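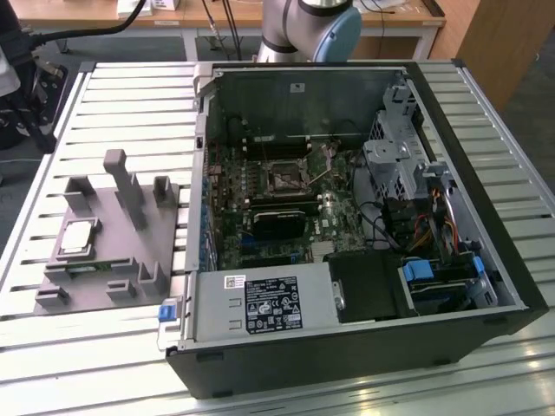

The arm gets one rule on its first morning at Flanier: do what the human's hand does, when the hand does it. It has no opinions yet about computers. By the end of the week it is supposed to have several.

Flanier takes in retired office desktops and takes them apart, a trade that has resisted automation for the simple reason that no two office managers ever bought the same machine. Writing a program for each model would take longer than the model stayed in fashion. So the company has gone back to the oldest form of job training, in which someone who knows how stands over someone who doesn't and moves their elbow.

Two methods are in use. In the first, the operator takes hold of the arm and drags it through the job while the joints go slack and remember. In the second, the operator sits at a desk across the room with a smaller arm, a puppet version, and the big one copies every twitch. Trainees prefer dragging, which feels like dancing with a filing cabinet. The engineers prefer the puppet, because it keeps human forearms out of the camera's view.

Today's lesson is the processor. Lever up, frame open, chip straight out, chip into the tray. A person with decent eyesight does it in seconds and thinks about lunch. Through the puppet it takes most of 3 minutes, and you find yourself holding your breath over a sliver of metal you can't feel. The pins in a socket like this bend if you look at them unkindly. My own first try ended with the gripper hovering a hair above the board while I argued with my wrist.

My second try was saved to the training set, which I mention at every opportunity.

The software, from a small outfit called Tadum, wants roughly 1,000 good runs before it will attempt the job alone. "Good" is a matter of local politics. Daneshvar, the contractor that supplies the operators, at first threw out any run with a fumble in it. The robot learned beautifully from these and had no idea what to do when it fumbled. Now the operators are asked to make mistakes on purpose and recover from them, and they have shown real range.

It also picks up manners. One operator on the early shift pauses before every grasp, a little hitch of the hand, and since May the arm has paused too.

The plan is to ship 5 trained arms to the Plostham site, where the desktops arrive by the pallet. Memory sticks are next on the syllabus, then drives. Cables have been put off again. Everyone I asked about cables changed the subject.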